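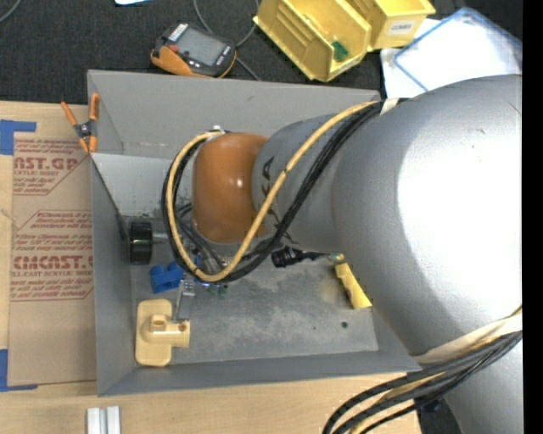
By Nelu Husar and Lina Khalaf
Sunday, January 5, 2025

Our visit to the Stuvel workshop was meant to take one hour, and we are happy to say it took three – everyone there was so generous with their time! We had read plenty about bin picking for our report, but standing next to a big arm reaching over a gray bin of mixed parts is another thing altogether. There were blue and yellow plastic pieces, small green pieces, in with a black knob on a metal shaft, and Lina asked about nearly all of them.

What surprised us most was the cabling. In our own drawings we had left it out completely, and on the arm it makes a wide loop right around the orange joint cover. We have since redrawn our Eka model with room for cables, and chapter 3 explains the changes.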